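# Free Things and Small Discounts: How Students in Larnton Use Promotional Offers

Project report, Consumer Studies module

## 1. Why we chose this topic

In October many shops and cafés in Larnton make special offers for students. There is a free coffee with the first purchase, a second sandwich for half the price, a voucher inside the welcome bag. When we came to the town we were surprised by how many of these papers we received in the first days. We kept them in a drawer and most of them expired there.

Our group wanted to understand if such offers really help a student with a small budget, or if they mainly bring the student into a shop where he or she would not go otherwise. In the course we read about "loss leaders", which are products sold below their cost so that the customer buys other things too. We wanted to look at the same question from the side of the customer.

The report is limited to food and drink. We first planned to include clothes and haircuts, but our tutor advised us to make the topic smaller, and we agree now that this was good advice.

## 2. Method

We used two sources. The first was a collection of printed and online offers, which we gathered in the streets near the campus and in the Anirus app, where many local businesses put their discounts. The second was a spending diary. We asked 9 students to write down all their food purchases for 2 weeks. In the first week they bought food as usual. In the second week they were asked to look at the offers before they went shopping, and to use any offer they found interesting. They were not obliged to use one.

The diary was a simple table with five columns: time of day, place, what was bought, price paid, and the name of the offer if there was one. We added a free space for comments. This space became more useful than we expected, and if we did the project again we would make it bigger.

We did not ask for receipts. It would be more exact, but two persons said in the trial that they would not take part if they had to keep them.

## 3. The offers

The offers can be put in groups according to what they ask from the customer.

**Free without condition.** These are rare. The Skurunitz bakery gives a small roll to everybody with a student card before nine in the morning. A few others gave samples only on the opening day of term.

**Free with a purchase.** This is the most usual type. The café Negussie offers a free filter coffee with any cake. The cake is not cheap, so a person who only wants coffee pays more than the normal price of the coffee.

**Discount for quantity.** Supermarkets prefer this form. Three packets for the price of two, or a lower price for the large size.

**Points.** The customer collects points in the app and receives something later. In Anirus a free lunch at one of the member cafés needs 2,000 points. None of our diary writers reached this number during the study, and one of them wrote that she stopped looking at the points after some days, "it is like walking to a mountain which goes away".

We noticed also that the conditions are often in very small letters. For students whose first language is not English this is a real difficulty. Words such as "selected lines" or "while stocks last" are not taught in a language course, and one student went to the till with the wrong product and was too embarrassed to give it back.

## 4. Results from the diaries

In the week with offers, most of the diary writers used at least one discount, but their total spending did not go down in a clear way. For some it became lower, for others higher. The persons who saved money were those who already had a shopping list. They looked if something from the list was reduced, and if not, they bought it at the full price or waited.

The persons who spent more were mostly attracted by the quantity discounts for snacks and sweet drinks. In the comments they explained that the extra packets did not last longer than a single one.

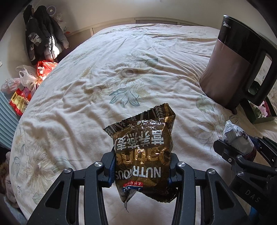

One student wrote that he usually buys crisps on the way home in the evening, and that with the discount he ate them during two evenings and then bought them again on the third. We think this is an interesting point, as the price for one packet was really lower, and still the week was more expensive.

The free roll from Skurunitz had a different effect. Those who went there in the morning wrote that they did not buy anything else before lunch. But the bakery is far from the residence, and only students with early lectures found it worth the walk.

## 5. Limits of the work

Our group of diary writers was small and all of them live near each other. The second week was also a week with deadlines, and under stress people eat differently. We cannot separate this from the effect of the offers. In addition, everybody knew that we would read the diary, and it is possible that some purchases were left out.

We also did not speak with the shops. We wrote to Negussie with some questions on the cake offer and received a friendly answer, but it arrived after we had finished the analysis.

## 6. What we would recommend

For students, we suggest to write the list first and open the app after. For the student office, it would be helpful to put the unconditional offers on a separate page, with the conditions explained in plain words. A short glossary of the expressions used in English shops could be added to the welcome bag.

The table for the diary is in the appendix and may be used by other groups.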